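Ticket no 1512 - Espace fournisseurs Drerano
Objet : rejet répété des bons de livraison transmis par l'application Dokunura
Service demandeur : réception des produits frais, site de Valdebenito
Priorité : 2
Statut : résolu, sous surveillance

Description de la demande

Le service de réception signale que les bons de livraison relatifs aux fruits et légumes vendus à la caisse ne parviennent plus au module de facturation. Les documents sont acceptés par Dokunura, reçoivent un numéro d'enregistrement, puis repassent à l'état « à compléter » sans qu'aucun message ne soit adressé à l'utilisateur. Les bons concernant les marchandises vendues au poids ne sont pas touchés.

Le demandeur précise que la fiche article, la photographie du produit et l'adresse de livraison sont renseignées conformément à la procédure en vigueur.

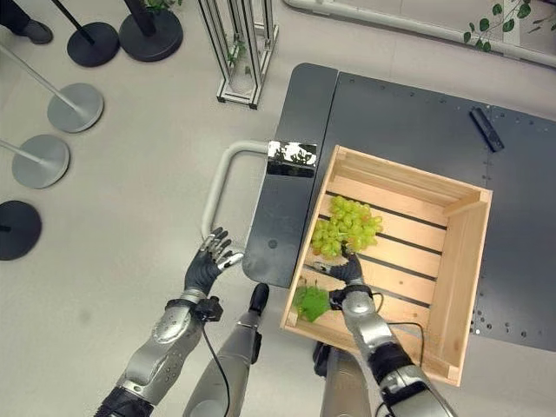
Les premiers rejets ont été constatés en février, à la suite de la mise à jour du référentiel des unités. Le service a procédé à une nouvelle saisie manuelle des bons concernés, sans résultat. Il demande que les factures du fournisseur Fillton ne soient pas bloquées dans l'intervalle.

Premier examen - support de niveau 1

Les droits du compte ont été vérifiés et sont conformes. La déconnexion, le vidage du cache et l'utilisation d'un autre navigateur n'ont pas modifié le comportement observé. Un bon de test établi en kilogrammes a été transmis normalement. Le même bon, établi en caisses, est revenu à l'état « à compléter ».

Le demandeur a été invité à suspendre toute nouvelle saisie manuelle, afin d'éviter la création de doublons dans le module de facturation. Ticket transmis au niveau 2.

Second examen - support de niveau 2

L'analyse du journal d'échange fait apparaître le code de retour 1000 (unité de conditionnement non reconnue). Ce code est bien émis par le module de facturation, mais Dokunura le classe parmi les avertissements et ne l'affiche pas à l'écran.

La comparaison des deux référentiels a permis d'établir l'origine de l'anomalie. Depuis la mise à jour, Dokunura envoie l'unité « caisse » sous sa forme longue, alors que le module de facturation attend toujours le code abrégé. Les articles créés avant la mise à jour et jamais modifiés conservent l'ancien code - ce qui explique que certains bons aient continué à passer.

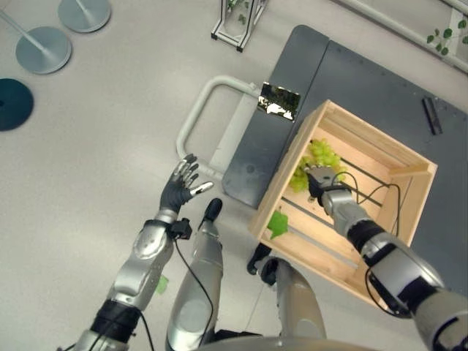
Une table de correspondance a été ajoutée dans le connecteur. Elle convertit la forme longue en code abrégé au moment de l'envoi et n'exige aucune intervention de la part des utilisateurs. Les fiches articles n'ont pas été modifiées.

Contrôles effectués après correction

Bon de test en caisses : transmis et rapproché.
Bon de test en kilogrammes : transmis et rapproché.
Bon mixte, comportant les deux unités : transmis, rapprochement partiel. La ligne en caisses a été reprise sans prix unitaire.

Le défaut relevé sur le bon mixte provient d'un tarif manquant dans la fiche Fillton et non du connecteur. Le tarif a été demandé au service des achats. Dans l'attente, il est recommandé d'établir un bon distinct pour chaque unité.

Consignes au service demandeur

Les bons restés à l'état « à compléter » peuvent être renvoyés au moyen du bouton « Retransmettre ». Il convient de ne pas les dupliquer. Lorsqu'un bon a déjà fait l'objet d'une nouvelle saisie, seul l'original doit être retransmis et la copie doit être annulée avec le motif « erreur de saisie ».

Réponse du demandeur

Le service de réception confirme que les bons en attente ont été retransmis et figurent dans le module de facturation. Deux copies n'ont pas pu être annulées, le bouton correspondant étant grisé.

Suite donnée

Les deux copies étaient verrouillées par une session de contrôle restée ouverte à la comptabilité. La session a été fermée à 16 h et les copies ont été annulées par le support. L'affichage du code de retour à l'écran fait l'objet d'une demande d'évolution distincte auprès de l'équipe Dokunura. Le présent ticket demeure sous surveillance jusqu'à la prochaine clôture mensuelle - toute nouvelle anomalie portant sur les unités devra y être rattachée.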